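*Notes from a conversation in Multstead, 11th August*

The workshop is behind the bakery, and you find it by the smell of solder after you have passed the smell of bread. The name on the door is Judasix. It was the name of the business before her, a shop for sewing machines, and she kept it because the sign was already paid. Inside she repairs the wiring of old cars, mostly Saab, and she has done this work for so long that people send her a whole harness in a box, from places where she has never been.

I came to ask her how a person begins with such work. She was making tea and did not turn around.

"With a car that did not start," she said. "My own car. I was young and I had no money for the garage, so I took out the seat and followed the wire with my finger. It took me the whole month of May. The fault was in a place where the wire passed through the metal of the door. Someone had forgotten the rubber ring."

She still looks at the doors first. The wires there are bent each time a person gets in or out, and in an old car this has been done for many years. The copper breaks inside, while the plastic around it stays whole, so you see nothing wrong. The window goes down and does not come up again. The owner buys a new motor, puts it in, and has the same problem with a new motor.

"They are always a little angry with me when I find it," she said. "They bought the motor already. I give them back the wire, this long, and I say please, this was your problem."

I asked if she keeps the broken pieces. She opened a drawer. It was full of them, each with a paper label, and she wanted to show me more than I had time to see. Some were green inside from water. One was chewed by a mouse, and she was fond of that one.

A large part of her day is reading. The drawings of the older models are printed on thin paper and the colors are written in short letters, and not every factory drawing agrees with the car. She has one binder of 356 pages which she bought from a dealer that was closing. In it there are notes in pencil from some mechanic before her, and she trusts the pencil more than the print. When she finds an error herself, she also writes it with pencil.

"I don't know who he was, or she," she told me. "But we agree about nearly everything. Only once I think he was wrong, about a fan, and even there I checked it three times before I wrote next to him."
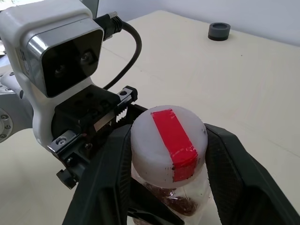 Most of the failures she sees are at the ends, not in the middle. A wire lying quietly under a carpet can live longer than the car. But at the plug there is a hard part and a soft part together, and all the bending wants to happen on this one line between them. This is why she likes the ribbed sleeve, the kind you see on the black cable in the photo where it comes out of its connector. It makes the bend slow. She also likes that the cable goes out in a loop before it turns down, for she is strict about loops. "A straight wire is a wire that is already pulling," she said. "Give it some extra. People think it is not tidy, and they tie it tight, and then they come to me."

On the bench, when I was there, she had a harness for a dashboard. She ties it with waxed cord and not with plastic ties. She learned the knot from a book, badly at first, and then better from a retired telephone man who came in to have his radio looked at. The cord lies flat, it has no sharp end to cut the hand of the next mechanic, and it can be opened with a small knife. A full harness needs 300 knots if she does it as she likes. I asked if the customer pays for the knots.

"The customer pays for the harness. The knots I do in the evening, with the radio on."

We talked about money for a little time, which she did not enjoy. A complete new harness, built by her on the long board at the back wall, costs 3000, and she said the number quickly and looked at her tea. She builds 2 in a year. The rest is small work: a lamp, a switch, a heater that blows only on the highest step. She told me that she would prefer only the small work, if the rent permitted it. With the big work you are alone for weeks and there is nobody who says thank you until the end.

There is also the club. It is called Wedunus, and the members meet on the parking place by the river when the weather is good, with the hoods open. She goes there without tools. In the first years she took the tools with her and did not eat anything the whole day, she was always lying under a dashboard with her feet out on the grass. Now she brings a cake, and if someone has a problem he can write it on a piece of paper. She showed me a few of these papers. "Left light weak when it rains," said one of them. She thought it was the ground point behind the lamp, a screw with rust under it, and she had already written this on the back, together with the size of the screw.

Before I went, I asked what a person with an old car could do at home, without knowing much. She thought about it longer than about my other questions.

"Clean the grounds," she said then. "Take the battery off first, then find the screws where the brown or the black wires end on the body. Open them, clean the metal until it is shining, close them again and put some grease on top. One afternoon. And don't buy anything before you have done this."

She walked with me to the door, because it sticks and you must lift it a little. A man was waiting outside with a steering column under his arm, still with all its wires, and she took it from him and held it to the light before he had said good morning.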